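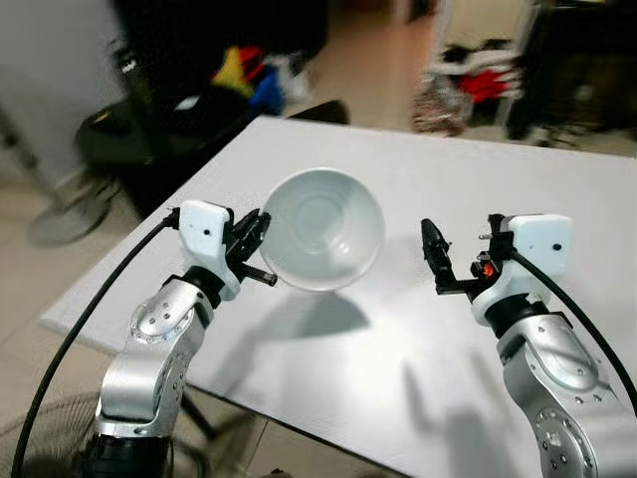
A plain white bowl, the hardest-working thing in the cupboard.

Getting grey marks, tea stains and stuck-on porridge off your crockery

30th January

If your white dishes have gone a bit sad over the holidays, don't bin them! I spent a very happy morning going through every plate, mug and bowl in the house and nearly all of them came up beautifully with things I already had under the sink. I used to think those little grey lines were scratches and that was that. Most of them are metal, rubbed off the cutlery onto the glaze, and they come straight off (so satisfying, I did the neighbours' as well).

Grey cutlery marks

Make a paste with 2 tablespoons of bicarb soda and just enough water to hold it together. Rub it on with a damp cloth in small circles, leave it for 30 minutes, then rub again and rinse. If the marks are still there, go to a cream cleanser made for cooktops and use it gently. Test it on the base first. Keep all of this well away from anything with a gold or silver rim, and from hand-painted pieces, where the colour can lift.

Tea and coffee rings

Denture tablets! One in each mug, fill with warm water, go and hang the washing out. For a teapot I use two and leave it overnight. Bicarb on a damp sponge is just as good on a light stain, and cheaper.

Dried porridge and egg

Cold water first, always. Hot water cooks the egg on and makes the starch gluey, and then you're there with a scourer for ages. Fill the bowl straight after brekkie, even if you're running out the door, and it will wipe clean at dinner time. Weet-Bix is the exception, nothing shifts that but a long soak and a wooden spatula.

Cloudy film from the dishwasher

Usually hard water. Stand a cup of white vinegar on the top rack of the empty machine and run it hot. Then wash the cloudy dishes by hand in warm water with a good splash of vinegar, and dry them with a tea towel straight away. While you're there, pull out the filter and give it a scrub with an old toothbrush. Ours was revolting.

Stacking without chips

Bowls inside bowls is fine, but don't go higher than six or so, and put the heavy ones on the bottom. I slip a square of paper towel between the good ones. Old flannelette pyjamas cut up with pinking shears are even better, and they last for years. Mugs go side by side in our house, never stacked, after what happened in August.

Fine cracks in the glaze

If you can feel a crack with your fingernail, retire the bowl from food. It makes a lovely home for keys, pegs or a little succulent, so it needn't leave the house!

A few readers asked which washing-up brush I use. It's the Wivel one with the replaceable head, and I swap the head over every 60 days or whenever it starts to splay. The bristles are soft enough for glazed dishes and stiff enough for the roasting tin, and I love it to bits.

Next up I'm tackling burnt saucepans, so get your black-bottomed horrors out and let me know what you've already tried on them.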